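**paloma_e:** Well, the sponsored ride is done! 738 pounds from the bucket at Brerncombe, plus the raffle, and the online page is still ticking over. I'm shattered but so pleased.

**WTan:** Brilliant effort! I make it 986 with the raffle - the bucket alone beat last July.

**yorath_rider:** Good day out, but the start was too early. Half of Bredidcombe missed it. Can we go at ten next time?

**paloma_e:** I'd rather not, the lanes get so busy by eleven (and the café shuts at two!).
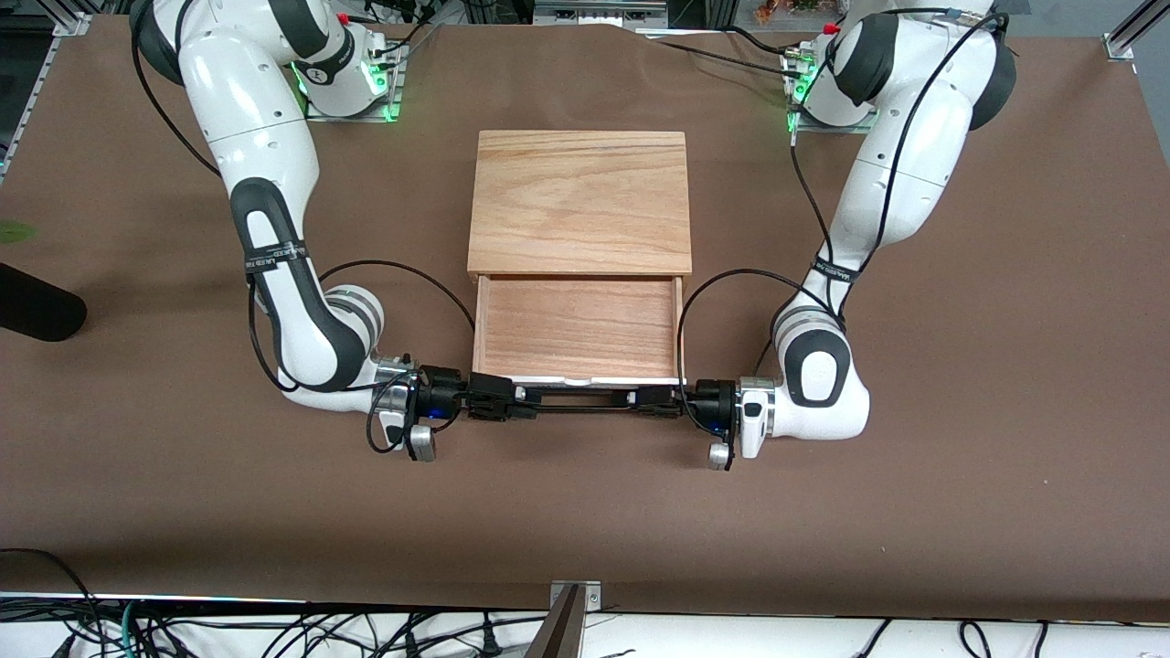

**WTan:** I'm with Yorath on this one, sorry. Half nine?

**yorath_rider:** Half nine I could live with. Still think we should aim for 2,000 though.

**paloma_e:** Fine, half nine! I'll ring the café on Friday.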